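Club notes: teaching a robot to tidy the medicine box

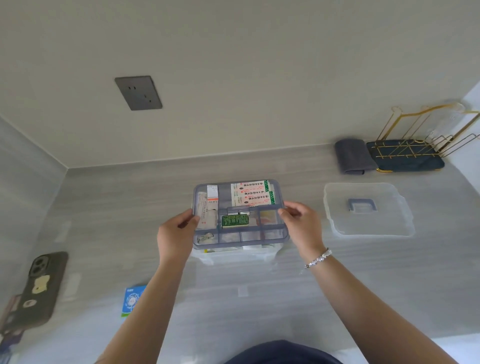

Tray in both hands, just over the storage box.

Hello again from the Stuvville home robotics club! A lot of you asked at the last open evening what we've been up to all summer, and the short answer is: lifting things out of boxes and putting them back in. Over and over. I now do it in my sleep.

Our student project this season is called Skimance, and the idea is simple enough to explain to my aunt. We want a two-armed robot to manage the small kitchen jobs that need both hands at once – taking out a divided tray, finding the right packet, closing the lid again. Before the robot gets a turn, we have to show it how people do it, so club members have been recording themselves at the kitchen counter. We have 1,561 short recordings so far, and 49 of those are mine (I got a bit competitive about it).

I picked the medicine box for my share because it's a proper nuisance. Clear plastic is hard for our software to see, and a tray full of small boxes and packets wants to slide around if you tip it even slightly. Then there's the question of where to grip. I go for the two sides, thumbs on top, but plenty of people in the group reach for the little tab in the middle and swear by it. We're keeping both kinds in the set and will see which one the arms copy better.

The sorting program, Atatik, was written by our second-year students and it's coming along nicely. It still mixes up "lift" and "slide" more often than I'd like, so if you label clips for us, please watch right to the end before you pick one!

We're putting in for the Hjaltadóttir student prize in December, and each team gets 20 minutes at the table with its robot. That sounds like loads until you've watched an arm think about a lid.

If you'd like to record a few at home, come by on 24th August and I'll show you how to set up. We've got room for 40 people, beginners very welcome, and you don't need to know any code – just bring a box with a tray in it and a bit of patience.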